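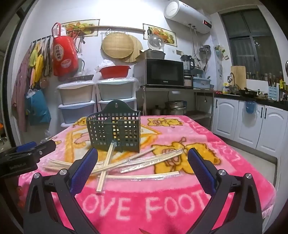 Our left gripper logs as closed when it is open, and the right one is fine, so why does the whole recording get rejected? One site sent us that in the first week, and most of the mail since has been a version of it.

Arnix stores both hand-held grippers in one file. If either jaw-width channel fails its check, the file is rejected with fault 616.

What is fault 616?
A mismatch between the jaw width reported by the encoder and the width calculated from the camera view. It was added to Arnix on Mon 13 April. Files recorded before that date were not checked and may contain the same error.

What causes it?
In the units returned to Sodusura, the encoder magnet had shifted on its shaft. The zero point moves with it, and the reported width is wrong by a fixed amount until the magnet shifts again. Recalibrating hides the fault for a while - it does not repair it.

How many recordings are affected?
At the Grotitz site, 860 files have been rejected so far. The camera data in them is intact.

Which tasks show it most?
Thin items. A pair of chopsticks holds the jaws nearly shut, so a small offset makes a firm grip look like a miss. On baskets and bowls the same offset often stays under the limit.
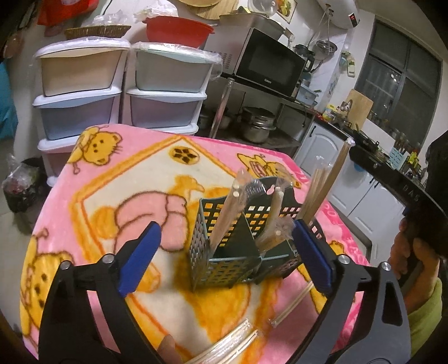 Utensil task: holder and wrapped chopsticks between the open jaws.

Can I keep recording with a unit that has shown 616?
No. Label it and set it aside, even if the next file passes.

How do I check a unit?
Open the jaws fully and hold them for 10 seconds. Close them fully and hold again. Repeat once, then compare the two closed readings. If they differ, or if either is not zero, the unit has failed. Run the check on each gripper separately.

Is this a safety problem?
Not during hand-held recording, where the operator's hand drives the jaws. It can be one later. A policy trained on bad widths may command too much closing force on a robot arm. Do not run policies trained on unchecked files with people in reach of the arm.

Is there a permanent fix?
A pinned magnet, made by Fuchs, replaces the glued one. It is rated for 2,000 hours of use. Kits ship in June. Sites with rejected files go first.

Should I delete rejected files?
No. Leave them in the reject folder with their original names. A tool to rebuild the width channel from the camera data is being tested, and it needs the raw file.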